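Wool ends, bald dolls and a biscuit tin: an afternoon with Ailbhe Ó Súilleabháin

June 2022

I'd been meaning to talk to Ailbhe Ó Súilleabháin since February, when my niece came home from one of her Kelton library sessions with a yarn doll in her coat pocket and wouldn't let anybody wash the coat. We kept missing each other. She had a cold, then I had a cold, then there was the business with my car. In the end she rang me and said the scones were going in, so was I coming or wasn't I?

I was coming. I brought a bag of wool ends as a sort of entry fee, and she'd tipped it out on the kitchen table before I'd sat down.

"Acrylic, acrylic, oh that's nice, acrylic," she said. "What were you making with this mustard?"

A jumper, I told her. She asked where it was now. I changed the subject.

Starting with nothing much

Ailbhe grew up in a house where wool was wound back into balls and used again until it gave up. Her grandmother made dolls out of whatever was too short to knit, and all of them had the same flat, serious look because she never gave them faces.

"I asked her once where the eyes were and she said, they're asleep. So that was me told! I still don't do faces unless a child insists. If you put a smile on a doll she has to smile at everything, even when you've fallen off your bike."

She didn't make one herself until she had children, and she's been at it for 26 years now. The first was a disaster. She'd wrapped the wool round a hardback, pulled it off, tied it too low down, and ended up with what her husband Hélder Arruda called an onion. (Hélder was in and out while we talked, looking for a screwdriver. He stands by onion.)

I asked what she does differently these days, and she got up to fetch a piece of stiff card, soft at the corners from use.

"Wrap it round the long way. Around 95 turns for a fat one in double knitting, fewer if your wool's chunky, and don't pull or the card bends. Slide a bit of wool under the top and tie it. Then cut the bottom, take the card out, and tie the neck. Tight! Tighter than you think. Everybody's necks are too loose."

The arms are a second, thinner bundle, plaited or just bound at the wrists, pushed through under the neck. Then you tie the waist, and you can leave the rest as a skirt or split it in two for legs. She had one done before my tea had cooled enough to drink.

Two colours are harder than they look, she says. You can wrap them together and get a speckled doll, or make two bundles and join them, and it's the join that goes first. She loops one bundle through the other. The children mostly tie the two together with five knots and hope for the best, and she lets them.

"I used to fix them on the quiet while they were having their squash. Then a boy caught me at it and he was so offended. He was right, too. It was his knot."
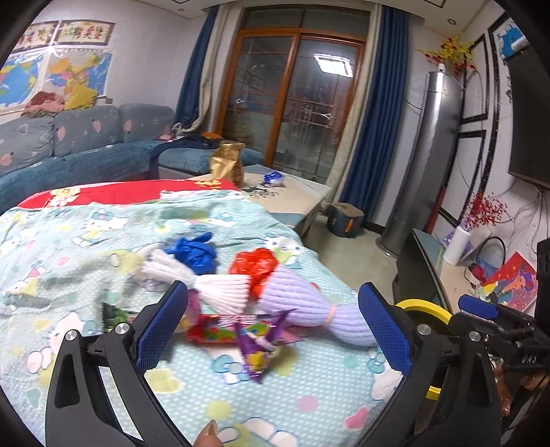
What goes in the tin

The biscuit tin is the bit my niece talks about. It comes out once the bodies are made and it holds everything that isn't wool — ribbon, net from oranges, sweet wrappers, strips cut from carrier bags, a few buttons for the older ones. It's a Puker tin, with a dent in the lid, and it has outlasted the biscuits by a long way.

"You put out lovely felt," Ailbhe said, "lovely felt, already cut, and they'll walk straight past it for a crinkly bit of plastic. It's the noise. I've stopped buying felt."

I wondered if she minded how they turn out, and she looked at me as though I'd asked if she minded the weather. There's usually one that's all hair. There was one with 21 knots down the front, which its maker said were its medals. Her friend Joana Aguiar, who helps at the library when her shifts allow, keeps a bald one on her dashboard. It was given to her by a girl who'd got carried away with the scissors and didn't want to look at it any more.

She is strict about age, though. Nothing from the tin for the very small ones, and no dolls at all in a cot, because of the strands. Under-threes get a big soft pompom to hold while their brothers and sisters get on with it, and the pompom goes home in Ailbhe's bag.

The wool itself comes from all over. Rolby, the shop by the bus station, gives her the balls that have lost their labels. Neighbours leave carriers on the step. She once got an entire unfinished blanket from a man clearing out his mother's cupboards and she couldn't bring herself to cut it, so she finished it. It took her two winters and she posted it back to him.

"He'd moved. It went to his sister. I had a very confused letter."

Where they end up

I was curious about what happens to them all after the session, given how many children must have been through that library by now. Do they get kept?

"Some. Most of them get loved for a week and then they're under a bed, and that's grand. I find my own lads' ones when I move furniture. They live on the bed for a bit first. They always have to be on the good blanket, with the cartoon on it, whatever it is that year. Tractors, it was, in this house. For years and years, tractors."

In my niece's case it was Hello Kitty, and there was a period when we weren't allowed to sit down. 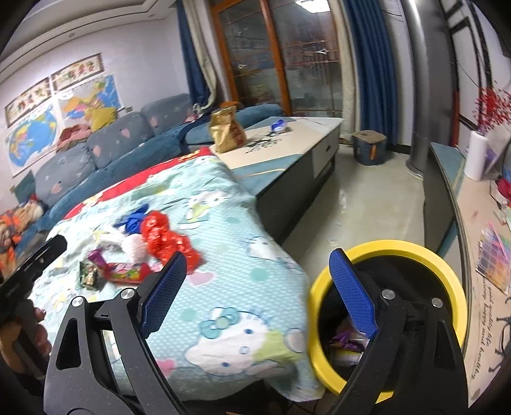

If you want to have a go

I asked for advice for anyone trying it at home and Ailbhe said to start with wool you don't care about, and to use proper scissors. Blunt ones chew the ends and you get a doll with a fringe like mine. (She did say that. She'd given me a second scone by then, so I let it pass.)

Washing is possible if the wool is acrylic. Put the doll in a sock, knot the sock, cool wash, and dry it flat. Anything with paper or wrappers tied on wants those taken off first. If the neck's gone floppy, don't untie it, just bind over the top with a fresh length and tuck the tail inside with a darning needle.

She's also had letters asking for a pattern, one of them from a Hefin Bellis who wanted exact measurements for every part. She sent him the card. Just the card, in an envelope, with "long way round" written on it. He sent back a photograph of a very smart doll in a waistcoat and she's been trying to work out the waistcoat ever since.

The library sessions carry on through the summer, mornings, in the back room past the large print. Bring wool if you've got any. I've left her the mustard.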